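Two weeks with the Plumell scene kit

October 8, 2020

I want to write down my experience with the Plumell kit before I forget the details, as a few readers of this blog asked me if it is worth the money. For who is new here: I work alone, from a spare room in my apartment, and I make small simulated tasks for robot arms. The customers are mostly small teams which want to test a picking program before they let it touch a real machine. I am not a big studio. I have one desktop computer, one old laptop, and a chair I should replace.

Plumell is made by a company with the name Dervishi. It is a package of ready household rooms and objects for robot simulation, plus a tool for placing the objects and a small recorder for saving the robot's movements. You bring your own simulator. I paid for the single-person license with my own money, and Dervishi does not know that I write this.

Before Plumell I was using Plonley, which many of you also know. Plonley is free, and I still like it very much for kitchens. Its plates and cups are good. But when a customer asks for a bathroom or a bedroom, I had to search the objects one by one on the internet, fix their size, fix their weight, and draw the simple collision shapes by hand. For one brush I once spent an entire evening. So the question for me was simple: does Plumell save me those evenings?

Installing

The download is large and my connection is slow, so I let it run at night. In the morning it was ready. The installer asked me two times for the license key, and the second time it did not accept the key until I removed an empty space at the end. This is written in the help pages, but under "Accounts," where I did not look first.

After this, everything went in the normal way. The objects come in folders by room. Each object has its visible shape, its collision shape, a weight and a friction value. I opened many of the files to check the weights and they were reasonable. The shampoo bottles are a little heavy for my taste, as if they are always full. You can change it in a text file.

The Franka arm was also in the package, already set with its gripper, and I did not have to touch the joint limits. In Plonley I had to correct one of them by myself, and I remember it well.

Placing the objects

The placing tool is the part I like most. You choose a surface, for example the top of a cabinet, and you give it a list of objects. The tool then puts them down without making them go inside one another, lets the physics settle, and saves the result. If you don't like it, you press the button again and you get a different arrangement with the same objects.

There is a setting called "spread." With a low number the objects stand close together, and with a high number they use the whole surface. The default is too polite, in my opinion. Real people put their things close together on one side, and the robot has to deal with it. I lowered the number and the tasks became more interesting immediately.

What I miss is a way to say "this object must be behind that one." I wrote to the support of Dervishi and they answered the next day that it is planned. They were friendly and did not send me a copied text, which I appreciate. Until then I move such objects by hand with the arrow keys, and it takes maybe a minute.

The walls and the furniture

The furniture is simple, but the doors and drawers have working joints, so you can ask the robot to open them. For me this is important. One of my customers, a small team in Cevorside, wants to do a task where the robot first clears the top of a cabinet and afterward opens the door.

The wall materials are a matter of taste. There are clean ones and there are rough ones. I used a rough brown wall, because I like when the robot's camera has something difficult to look at. With a plain white wall every vision program looks smart.

I had a problem with the light. In the first version of my room the top of the white furniture was so bright that the edges disappeared. I made the main lamp weaker and added a second one from the side. It is still bright, but I can work with it. I would like if Plumell had a few light setups ready for choosing.

Trying to grasp things

Now the work that I bought the kit for. I drive the arm by hand first, with a game controller, and record the movement. Later the customer's program tries to do the same.
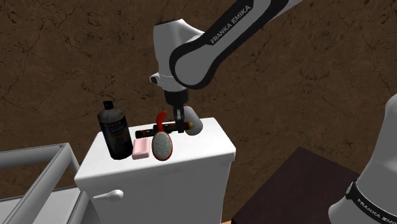 The marker task on the white cabinet, with soap, brush and bottle left on top.

The marker is a mean object. It is thin and round, and if you arrive with the fingers a little too far to one side, you push it and it rolls. In Plonley all my thin objects were rolling forever, like on ice, and I had to add some false friction. In Plumell the rolling stops by itself after a short distance, and to me it feels natural.

The hairbrush stands in front of the marker, and this makes the approach harder. A program which always comes from the front will hit the brush. I come from the top with the fingers around one end of the marker. It is not the best point for holding, since the long part wants to tip down, but it is the free point. I recorded three clean tries in one session, and before them nearly an hour of bad ones. The bad ones were my fault and not the kit's.

The bar of soap is easier than I expected. I thought it would slide, but the friction value is the same as for a wooden block. Probably somebody forgot it. If you want slippery soap, you must change the number by yourself.

The recorder

The recorder is the weak part. It saves the joint positions and the state of the gripper, and this works without a problem. But when I stop a recording and start a new one fast, the new file sometimes contains the last moments of the old one. It happened to me two times in one afternoon. I now count slowly to five before I press the button again, and since then my files are clean. For a paid product I should not need to do this.

Also the file names are only numbers. Please, Dervishi, let me write a name.

Money

The license is paid by the year. For a student or a person who does this for fun, I think it is too much, and I would say to stay with Plonley and have patience. For me, the first bathroom job paid for the license, because I finished it much faster than the kitchen job in the spring. If you make only kitchens, there is little reason to change.

I keep Plumell for this year and will look again at the price when it ends. The next thing I want to try is the cabinet door. The knob is small and I have a feeling the gripper will slip from it, so I am preparing myself for some more long evenings with the controller. If somebody already did it with this kit, please write in the comments which friction value you used for the knob.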